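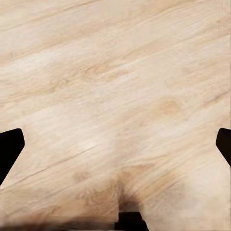 What happens to the people when a robot comes to work in a factory?

Most of them stay, but their day becomes different. The robot takes some of the jobs which are always the same, and the people learn other jobs around it. Let us look at one workshop where this happened.

The workshop is in Flekstead and it is called Mac Giolla. It makes wooden shelves and small tables for schools. There are 53 people working there. Before July, four of them stood all day at a long bench. They took a board from a pile, put it under the sanding machine, took it out again and laid it on another pile. On a busy day this was 392 boards. Try to lift your school bag 392 times and you will understand why their shoulders hurt in the evening!

Now a robot arm does the lifting. The workers gave it the name Kasel. At the end of its arm it has a gripper, which is a kind of hand with two fingers. The fingers open, come close to the board, and then close to hold it. A gripper does not feel wood the way your hand does. It must be told how wide to open and how strongly to press. If it presses too much, it leaves a mark in the wood. If it presses too little, the board can fall.

Who tells it? Fathima Herath does. She was one of the four at the bench for nine years. She went on a course of 60 hours, and there she practised first with a robot on a computer screen. When a robot on a screen drops a board, you only start again and no toes are in danger.

"In the first week I was angry with it," says Fathima. "It stopped all the time and I had to go and look. Now I know what it wants."

Selvaraj Chowdhury was also at the bench. Today he checks the boards for cracks and knots, and he decides which side of the wood is the nicest for the top of a table. He likes this work, but he misses talking. Four people at one bench can tell many stories. Now he stands alone for a part of the morning, so the workshop has made the tea break longer.

The other two people went to the painting room. One of them is happy there. The other one would like to come back and learn the robot too, and she will go on the next course.

Words to know

Automation: when a machine does a job by itself which a person did before.

Gripper: the part of a robot that holds things.

Sanding: rubbing wood until it is smooth.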